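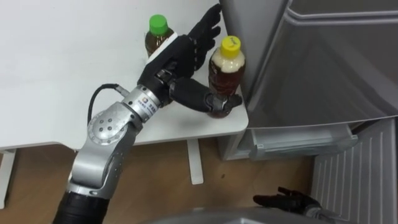

2018-11-23 - tea haze, still

Quiet day, half the building is off for the long weekend, so I finally got back to the cloudy tea problem. Quick recap for whoever picks this book up after me: black tea brewed strong goes in the fridge clear and comes out looking like pond water. "Tea cream" is the old word for it. Caffeine and the polyphenols (theaflavins mostly) hook up as the brew cools and fall out as a fine haze. Harmless, tastes fine, looks awful.

Brewed the Hosau leaf two ways this morning. Hot batch at 176 F for 20 minutes, which I know is way too long for drinking, but I wanted it loaded. The other one was started cold in the walk-in last night. Same leaf weight, same tap water, because I forgot to fill the carboy with distilled AGAIN.

Hot one hazed before lunch. Cold one is still bright and you can read the Marchuk catalog through the jar, small print and all. It's weaker though! So I'm not calling that a win until I've evened up the strength. Evaristo says the same thing every time I get excited about cold brew and he's right.

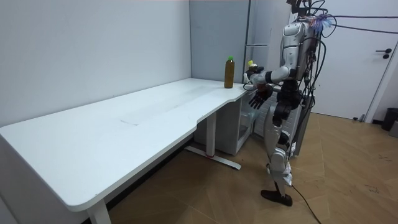 Photo: Obinna Akpan

Hardness next. Our tap water has a lot of calcium and I'm pretty sure that's helping the haze along. Dug out the August pages and we did see this with the Kukulthorpe sample - the jars made with softened water stayed clearer for days - but whoever wrote it up (me) didn't note the pH, so it's half useless. Redo it. Write down the pH this time. I've taped a note to the meter.

Also tried the lemon juice trick on a spare 100 mL from the hot batch. The color jumped from brown to a kind of orange-gold right away, pretty, but the haze got worse if anything. Makes sense, acid pushes more stuff out. Sweet iced tea people must be fighting this constantly.
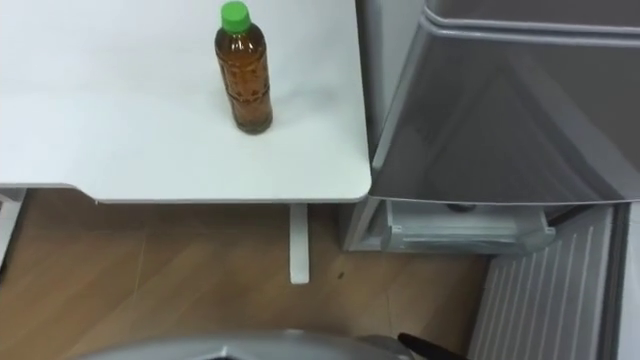
Does cloudy tea clear up if you warm it again?
It usually does, if the haze is ordinary tea cream. Gentle heat puts most of it back into solution, and then it comes back when the tea chills. If warming doesn't touch it, look for something else, like fine leaf dust or growth in an old brew.

Filtered 142 mL of the hazed batch through the coarse paper, and it went through just as muddy. Fine paper clogged almost at once. I had the funnel propped over a beaker for most of the afternoon and got a sad little puddle of clear tea that tasted thin. No bite to it. So filtering takes the flavor out with the cloud, at least the way I did it.
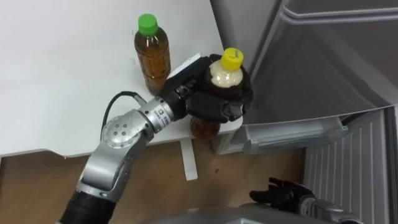

Why does the fridge make it worse than the counter?
Tea cream is much less soluble in the cold, so chilling quickly drops more of it out. Tea left on the counter can stay clear for hours at the same strength.

For Monday: distilled water, pH on everything, cold brew with extra leaf. Ask Obinna if the Pidville leaf ever showed up. Jars are on the second shelf of the walk-in, please don't drink the one with the blue tape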